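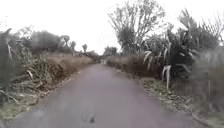
Hedgerow jelly and setting times -- project report

Food Studies, second year, Gough College
Written up by Sverre Åberg

What I wanted to find out

Whether a bramble and apple jelly sets properly with less sugar than my gran's recipe uses. Hers is pound for pint. Very sweet. Good on scones, too much on anything else.

Fruit and kit

Blackberries picked on the lanes outside Nurnton, cooking apples from the market. Jelly bag, big pan, borrowed thermometer, saucers in the freezer for the wrinkle test. Picked in one afternoon so the fruit would all be about the same ripeness. Should of picked more.

Method

Fruit simmered with water until soft, then dripped overnight. No squeezing the bag -- goes cloudy. Juice split into 2 equal batches. Batch A had the full sugar. Batch B had a third less plus the juice of a lemon. Both brought to a rolling boil, tested on a cold saucer every few minutes, skimmed, potted into warm jars.

Results

Batch A: set after 24 minutes of boiling. Clear, dark red, firm enough to cut with a spoon. Filled 199 ml of jar, after skimming.
Batch B: took longer and I nearly gave up on it. Filled 126 ml, so a lot boiled away. Softer set, slides off toast a bit. Much sharper.

Tasting

Did this at the Vidon Road kitchen with people from my group. Most liked B with cheese and A on scones. One person said B tasted of cough sweets. Nobody was told which was which untill after.

What went wrong

Thermometer read low, so I stopped using it and went by the saucer. Batch B pan was wider than the other one, meaning it probably lost water faster -- not a fair test really. Also forgot to weigh the apples before peeling. Peel went in anyway, for the pectin.

If I did it again

Same pan for both. More apple in the low sugar batch, less lemon. Would like to try it with crab apples in October if there are any left by then. Also keep one jar of each back in the fridge to see how long B lasts, as there is less sugar to preserve it.

Recipe card for batch A is in the appendix, copied from gran's with her spelling.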